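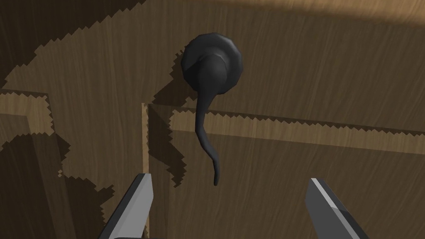

Notebook entry, Tuesday, November
Bench: Costache
Recorded by: Teresa Tully
Also present: Cillian Gallagher (morning), Kevin Mulligan (from 2 p.m.)
Subject: Brestier door kit, trial license, second working session

Purpose of the session

The laboratory is considering the purchase of the Brestier door kit from Zondden for use in the manipulation program. The kit supplies furnished rooms, a set of doors and handles, a two-armed robot model, and the scripts that join them. The trial license runs until the end of the month. The first session was given over to installation and is covered in Cillian's entry. The present session was intended to establish whether the lever door task can be run as delivered, and whether the camera output is good enough to train on.

The acceptance points agreed with Treasa Lynch before the trial are repeated so that this entry can be read alone. The kit must run a full batch without attention. It must give the same result from the same seed. Its handle geometry must be fine enough for contact work. Its license must allow us to share trained weights with the partner group. Price is being handled separately and is not discussed in this notebook.

Setup

The kit was run on the Costache workstation with the display off and frames written to the local disk. Physics settings were left at the vendor's defaults for the morning. The solver step was halved for the afternoon. No change was made to the robot model, except that the wrist force limit was lowered to match the value we use on our own bench.

The room file is the one Zondden calls the default. Door, handle, and wall colors were held fixed. Randomization of lighting was turned off until late in the day. The scripted policy supplied with the kit was used throughout, as the intention was to test the kit and leave our own controller out of the matter.

Morning batch

A batch of 120 episodes was started at 9:40 a.m. It finished without a crash and without a stalled process, which satisfies the first acceptance point. Episode logs were complete. Two log fields described in the manual were present but empty (joint torque, left arm, and joint torque, right arm). Kevin has asked the vendor whether these need a separate switch.

The same batch was then repeated from the same seed. The joint trajectories matched in every episode up to first contact. After first contact nine episodes drifted from the first run. The drift is small but it is present in the handle angle as well as in the arm, so it cannot be put down to the arm controller alone. Cillian's view is that the contact solver is using more than one thread and the order of the contacts is not fixed. The manual has a single-thread option. It was not tried before lunch and should have been.

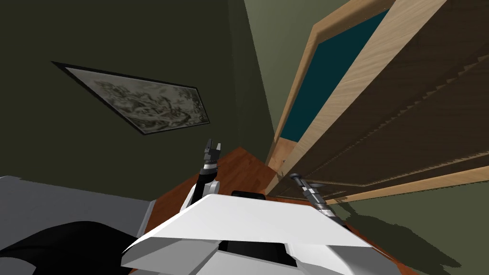
Body view, default room. Left gripper open and upright; right arm reaching toward the door.

The body view is delivered with a strong tilt. Our existing pipeline assumes a level horizon in two places: the crop step and the overlay tool. Both will need to be changed if the kit is adopted. I looked for a setting to level the view at export and did not find one. Rotating the frames afterward is possible and costs us the corners. Sorcha Fahy has pointed out that a policy trained on the tilted view has no need of a level one, and that the overlay tool is used only by people. The crop step remains a real problem, and I have opened a ticket for it.

Camera output

The close views were examined at full size. The handle is a dark lever on a round rosette, with a long tail that narrows to a point. The shape is well made and the highlights on it are believable. The wood is also acceptable for our purposes.

The shadows are poor. Their edges are stepped like a saw, and the steps are coarse enough to be mistaken for detail in the wood. In the close views this matters more than it does in the body view, as a cast shadow of the handle lies directly on the surface beside it. A detector trained on this output may learn the toothed edge as a mark of the handle. We had the same trouble with Emberg two years ago and corrected it by raising the shadow map size. The equivalent setting in Brestier is present in the configuration file, but changing it had no effect that I could find. Cillian confirmed this on a clean copy. It has been reported to Zondden as a fault.

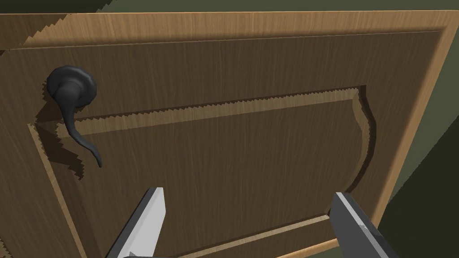 Kevin raised the question of whether the routed edges on the door panel suffer in the same way. They do. The upper lip of the arch is serrated along its length. Since the panel plays no part in the task, this was recorded as a matter of appearance only. It should be looked at again if the kit is ever used for the edge-following work, where the fault would be disqualifying.

Handle geometry

The collision shape of the lever was exported and laid over the visible shape. Agreement is good at the rosette. It is less good toward the tip, where the collision shape stops short of the visible point. A finger closing at the very end of the lever would pass through it. The scripted policy grasps nearer the rosette and would never show this. Our own policies tend to slide outward along a handle before they settle, and would.

Teresa to measure the shortfall properly and enter it in the comparison sheet. The third acceptance point is left open until that is done.

Afternoon batch

The solver step was halved and the single-thread option turned on. A short batch was run twice from the same seed. All trajectories matched, before and after contact. The cost in run time is considerable, and Kevin will work out what a full training set would take on the present machine. Treasa should see that number before she speaks to the vendor again, as the published speed in the brochure was evidently obtained with the default solver.

With the repeatability question in better order, the remaining time was given to the randomization tools. Lighting direction, wall color, and floor finish may each be varied between episodes. The controls are clearly laid out and the manual is accurate on this subject. Variation of the handle type is sold as an add-on and is not part of the trial. I would regard it as necessary, and the quotation should include it.

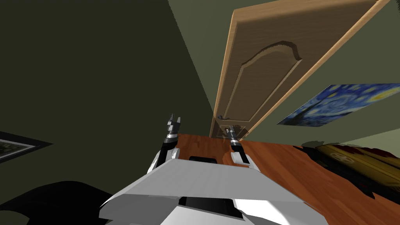
Loose furnishings are placed by the room script and may be removed by name. Cillian asked that the removal list be kept under version control with the seeds, so that a batch can be rebuilt from the record. This was done. The wall prints are handled by the same list. Sorcha has requested that all branded and artistic textures be checked against the license before any frame is included in a publication, and will write to Zondden herself on the point. Until she has a reply, frames from this trial are for internal use.

Comparison with Emberg

A full comparison is premature. From the present evidence Brestier has the better robot model and much the better manual. Emberg has cleaner shadows after adjustment, and our tools already read its output. Installation of Brestier took Cillian the greater part of a day, most of it spent on a license daemon that would not start behind our proxy. Zondden's support desk answered within the hour and the advice was correct.

License terms

Treasa forwarded the terms at 3:15 p.m. Clause 5 permits the sharing of trained weights and forbids the sharing of room files. This meets the fourth acceptance point as written. It does mean that the partner group would need its own license to repeat our runs, and they should be told so before the next call.

Open items

Empty torque fields: Kevin, awaiting vendor.
Shadow map setting: Teresa, reported, awaiting vendor.
Lever tip collision shape: Teresa, to measure.
Crop step in pipeline: ticket open, no owner yet.
Run time with single-thread solver: Kevin, estimate for Treasa.
Texture rights: Sorcha.
Quotation to include handle add-on: Treasa.

Logs and seeds from both batches are in the trial folder on Costache. The morning frames have been kept in full. The afternoon frames were thinned to save space, with every contact segment retained.

Workstation released at 5:20 p.m.
T. Tully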